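In Praise of the Utility Sink

I have lived in nine homes, and the one I think about most had terrible windows, a furnace that groaned like a cow, and a deep, ugly utility sink in the room off the kitchen. I would take that sink over a kitchen island any day. I have been looking at houses again this spring, and I'm here to tell you that the utility sink is disappearing, and that I would like it back, please, in every home that has the space for one!

Walk through any of the new places going up on the east side of Talero and you'll see what replaced it. There's a bench with a cushion. There are hooks, a row of cubbies, maybe a little sign with a word on it. It all looks lovely, and I have nothing against a bench (I like sitting down as much as anybody). But where do you wash the dog? Where do you rinse a paint roller, or dump a mop bucket, or scrub the potatoes you pulled out of the ground ten minutes ago with half the yard still stuck to them? The kitchen sink, I guess. Next to the salad.

The one I grew up with was a single big basin on four legs, with a faucet that swung all the way around and hit the wall. You could stand a five-gallon bucket in it. My boots went in there, and the grill grate, and once a very surprised turtle. It never looked clean and it never looked dirty either, and I think that's a quality we undervalue in the things we live with. You weren't afraid of it. 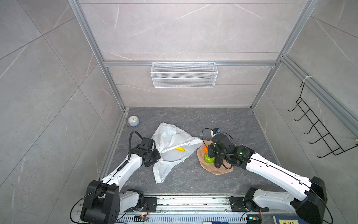

A good messy room needs hard walls to go with its sink, and I feel nearly as strongly about this part. Paint is fine until the third time a wet Labrador shakes itself next to it. Give me tile, or stone, or something that passes for stone, and run it well up the wall where the splashing happens. Pale gray with streaks running through it is a great choice, because a streaky pattern forgives you for the spots you missed. I'm also a big believer in wire mesh for storage. A long white basket hung from a crossbar, up off the floor, lets a brush or a sponge drip and dry in the open air, and grit falls right through it. Compare that with a cabinet under a sink, where damp things go to turn into something else.

I priced all this out last year for our current house, which was built with a laundry closet and nothing more. The basin was 222 dollars at Besson, the big supply yard on Tetura Road, and it came with its own legs and drain. With the plumbing, the tile and a new faucet, the whole job came to 1,793 dollars. That's real money, and I went back and forth on it for weeks. Then I looked up what people were paying for a fancy refrigerator with a screen in the door and I stopped going back and forth.

We've used it every single day. Muddy sneakers, seed trays, the filter from the fish tank, a birthday's worth of melted candle wax (scrape first, trust me). My back is happier too, now that I'm not kneeling at the bathtub to wash a 32-pound dog who has opinions. And the kitchen has gotten calmer in a way I hadn't expected. When the dirty jobs have their own place to go, dinner can get made while somebody else is cleaning brushes — and you don't have to argue over the faucet.

People will say they don't have the square footage, and in plenty of apartments that's true. I rented a studio in the Ilari building for three years and could touch the stove from the bed, so I know. But a lot of the houses I'm talking about have a dining room that gets used at Thanksgiving and a second living room that gets used by the cat. Ours is squeezed into a spot only five feet wide, and a basin 17 inches across would have fit with room for a mop beside it. You can go small. You can put one in the garage, or in the basement next to the washer where the pipes already are.

What I'd really like is for builders to ask. Give buyers a checkbox: bench or basin. Some will pick the bench and be perfectly happy on it. I think a surprising number of the rest of us, the gardeners and painters and dog people and parents of kids who collect rocks, would check the other box so hard the pen would go through the paper.

If you already have one of these sinks and you're planning a remodel, please wait a month before you let anybody haul it away. Soak something disgusting in it. Leave it overnight, and go make yourself a sandwich in your nice clean kitchen.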